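Relley Branch Library
Short Fiction from Our Readers, January 2024

The Dinthorpe Renewal
by Kam-wah Liao

The record for The Dinthorpe Renewal listed one copy, hardcover, held at Flunivstead, status In Transit. It had been in transit for 809 days.

Jui-lin Chiu found it on the exceptions report. The report ran overnight and printed any item that had failed to change status within the period set by the system. The period was 200 days. Everything above that was supposed to be marked Missing by the clerk on duty, and for two years the clerk on duty had left this line alone.

She checked the item history. The book had been requested by a patron at Relley, pulled from the shelf at Flunivstead, and scanned into a gray tote. The tote had been scanned onto the van. There was no scan at the other end. The patron's hold was still active, position one of one.

"Mark it missing," said Hsieh, who ran circulation. "The hold cancels and the letter goes out."

"The patron has renewed the hold four times."

"Holds don't renew."

"This one was reentered by hand. Staff login, each July."

Hsieh looked at the screen. The login belonged to a terminal and did not identify a person. The terminal was the one at the back of the sorting room, next to the book drop, used mainly for checking in returns after closing.

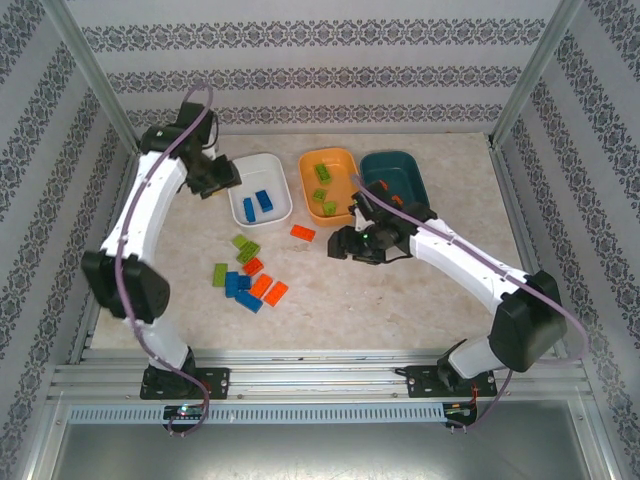
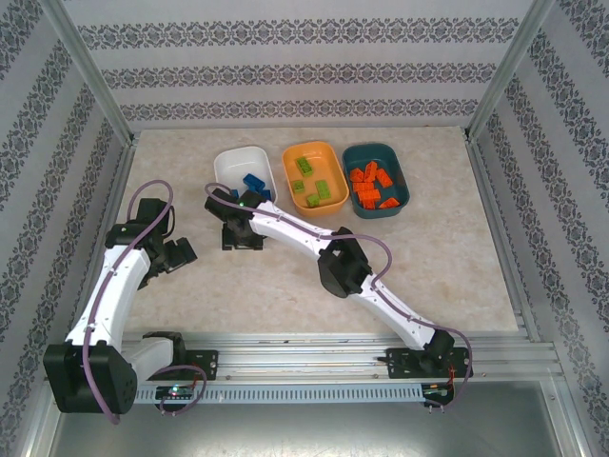
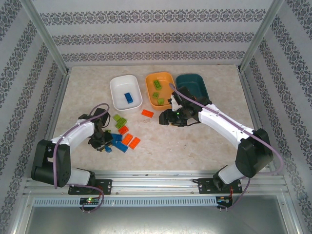 Jui-lin went down to the sorting room at the end of her shift. The terminal was on. She entered the patron number and received a name, an address on the east side, and a note field. The note field held 500 characters and was full. It began with a list of the places already searched: the van, both loading docks, the mending shelf, the sale room, the locker where the bookmobile kept its spare tires. Each place had a date and the word No.

She recognized the abbreviations. The man who had sorted returns before her wrote "ldg dk" for loading dock and never used a period. He had retired in the fall. His training notes were still taped inside the supply cabinet, in the same style.

The last entry was shorter than the others. It read: tote 2 under ramp not ckd

The ramp was a steel plate on a wheeled base, pushed against the dock when the van came in. It was heavy and had one bad wheel. Jui-lin released the brake, put her shoulder to it, and moved it the width of a hand, then the width of a tote. The tote was lying on its side against the concrete. The lid was still zip-tied. The route slip said Flunivstead to Relley and the ink had gone brown.

She cut the tie. There were three books inside. Two had been replaced long ago and their barcodes returned an error. The third scanned.

The system asked whether she wanted to place the item on the hold shelf. She selected Yes. The printer produced a slip with the first four letters of a last name and a pickup date one week out. She folded the slip into the front cover, leaving the letters showing, and carried the book upstairs.

The phone notice was automated, but it only ran in the morning. Jui-lin picked up the desk phone and dialed the number from the record. It rang for some time.

"Circulation," she said, when someone answered. "Your book is in."

"Which one?" the man asked, and she read him the title and then, since he did not speak, the call number.

"Where was it?"

"Under the ramp."

She heard him put down the phone and go to look for a pen.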